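Open day at Rernthorpe: a Thursday among the desks

I have a soft spot for office furniture. There, I've said it. So when Eskildsen announced they were opening the Rernthorpe building for a day and letting the public wander through the workrooms, I booked the same morning, took the early train and was at the door by ten with a thermos and comfortable shoes.

The building used to be a wool store and you can still tell. The ground floor has those huge doors that were made for bales, and the timber posts are dark and shiny at shoulder height from a century of people leaning on them. Eskildsen fit out workplaces, study nooks, libraries, that sort of thing, and they took the place over nine years ago. Entry was free (a gold coin for the sausage sizzle if you wanted one, and I did).

We were given a coloured sticker and a photocopied map and then left to it, more or less. I loved that! I've been on tours where you shuffle along behind a flag and hear about half of what's said. At Rernthorpe you could double back as often as you liked, and I went through the finishing room three times. It smells of beeswax and sawdust and there's a wall with 431 sample chips on it, every colour they've ever mixed, hung on little brass hooks so you can take them down and hold them against your sleeve. The blues alone took me ages. I came away with a list of four I'd happily live with and one (a sort of wet slate) that I'm still thinking about for the hallway.

Next door was the drawer room. The Hustell is their long-running desk, in its 36th year now, and they had an early one sitting next to one finished that week. Same runners, same slightly rounded front edge. You were encouraged to open and shut everything, and there was a very happy queue of kids doing just that. The sign said each drawer gets pulled out 1,430 times on the test bench before they sign off a new design, and the bench was going while we watched, clunk, clunk, clunk, with its own little rhythm. I could have stayed there till lunch.

Upstairs is where it gets good, though. The stairs bring you out on a mezzanine with a wooden floor, and you can look over the railing to the level below. The tables up here are in everyday use, with everyday things on them, and I much prefer that to a showroom with a bowl of fake lemons. A pale blue table with softly curved edges was my favourite of the whole day. There was an apple on a saucer, a white mug with a cheeky little cartoon face, a bottle of water, and a wooden desk organiser in the corner with scissors and a red pen in it. Such ordinary bits and pieces, and that blue made every one of them look terrific. The red of the apple! I'd never have thought of putting a colour like that under my lunch, and now I can't stop picturing it in my kitchen.

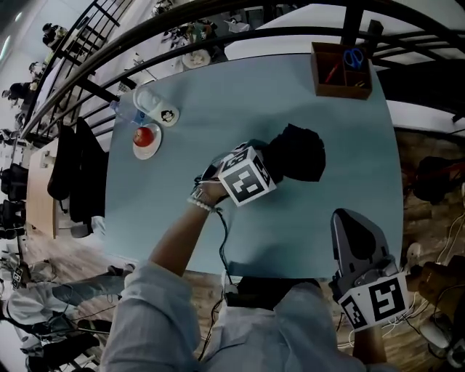

Do you need to book for the upstairs level?

Booking covers the whole building, mezzanine included, so one ticket is all you need. They let people up in small groups when it's busy, and the wait on our day was only a few minutes.

After the mezzanine I went back down for the organiser workshop, which runs twice, late morning and again at two. They call their range of desk boxes Mokari, and you get to put a small one together from precut pieces with glue and a couple of clamps. Mine came out a bit skew at the back left corner but it holds pens perfectly well and I'm ridiculously pleased with it. If you go, choose your timber early, as the darker offcuts were gone by the time I reached the front. The glue needs overnight, so carry it home flat and don't do what I did and tuck it under your arm on the train.

The offcuts bin by the back door deserves its own paragraph. Fill a paper bag for five dollars. I got two lovely bits of ash, a strip of something reddish that might be jarrah, and a drawer front with a routing slip in it that I'm going to turn into a coat rack.

Food was good and cheap. The coffee cart had a long line at eleven and none at all by half past twelve. There's seating in the loading yard, which catches the sun, so bring a hat.

Getting there: it's a ten-minute walk from the station, flat all the way, with street parking on the river side. There's a lift to the mezzanine, behind the finishing room, and it isn't marked on the map so ask at the front desk. Prams were fine everywhere except the drawer room, where the aisle is narrow.

The next open day is in April, and the booking list goes up on the noticeboard page a month before. I've already pencilled it in, and I'm bringing a bigger bag for the offcuts.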